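I've spent most of this fall around people who write planning software for robot arms, and I've started to hear the word "replan" in my sleep. At Wurnetti, a small shop in Buchanan, they say it all day long.

Their planner is called Prorum, and Wilma MacRitchie wrote most of it. The idea is pretty simple (she'd groan at me for saying so!): the arm doesn't commit to one long path. It picks a short stretch, checks what the sensors say, then picks the next – 10 times a second if everything's behaving.

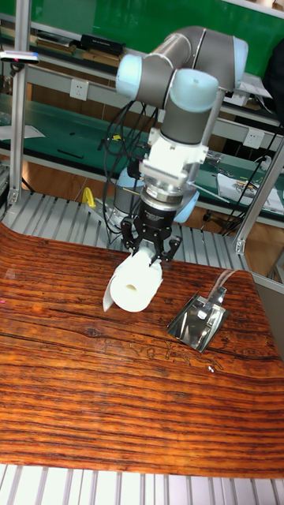 Wilma worries most about soft stuff. A steel part keeps its shape when you squeeze it, so the software can trust its model. Paper and cloth sag, bunch up, trail loose ends, and the model goes stale the moment the fingers close. Her old code compared 300 possible grasps before every move, and she got tired of waiting on it. The new version looks at 50 and throws out the silly ones early.

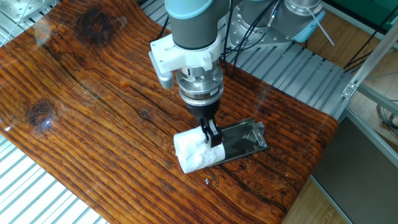

I asked what still bugs her and she went straight to reflections. Shiny metal and glossy wood give the depth data fits, so Prorum keeps a map of spots it doesn't trust and plans a little wider around them. She wants that map to update faster, and there's a December release with her name on it – so I left her to her logs.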